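Humidity log, second winter

I have been logging bedroom humidity since July. The sensor is a Mivo, sampled every 9 minutes and written to a text file on the machine in the hall closet. The aim was to find out whether the room needs a humidifier or just a better habit with the door.

First, calibration. I used the salt test: table salt, enough water to make a slush, a sealed jar, overnight. The reading should settle near 75 percent. Mine settled at 71, so I add four points to everything below.

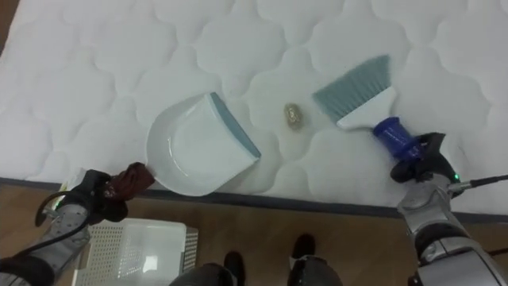

The offset is not constant across the range, but I only have one salt, and one point will have to do until I buy magnesium chloride. Greer Gillies lent me her Surlow for a second opinion. The two units tracked each other well once both were corrected.

With the door shut overnight, humidity climbs until early morning and then levels off. With it open, the bedroom follows the hallway. Corrected readings stayed above 40 percent all through the fall, until the furnace came on.
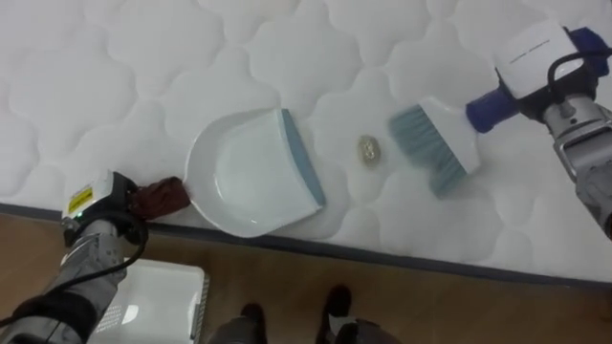 Quilted mattress, dustpan and hand brush.

The furnace changes the picture quickly. Each burn shows up as a notch in the curve, and on cold nights the notches run together. I dropped 416 samples where the fan had been left on manual, which leaves a gap in the October plot.
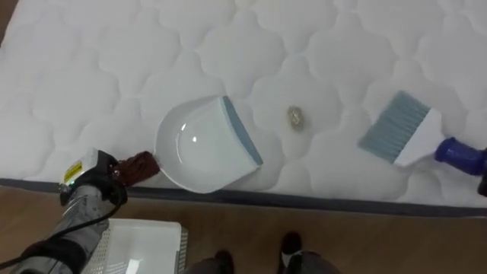

Sensor placement matters more than I expected. On the windowsill the Mivo read high all night, the air there being colder. It now sits on the bookshelf, away from the vent, and the old windowsill data is in its own file.

Next step is a run with the humidifier on its lowest setting, same shelf, door shut. I will post the plots when there are enough nights to compare.
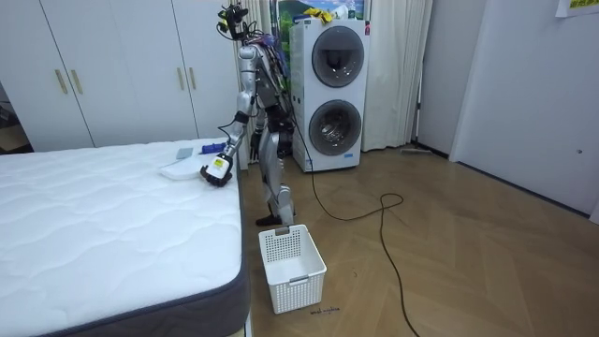 Posted by Nnamdi Bashir, 2019-11-16

Correction to the last post: I gave the dew point in Fahrenheit and the room temperature in Celsius in the same table. Both columns are now Fahrenheit.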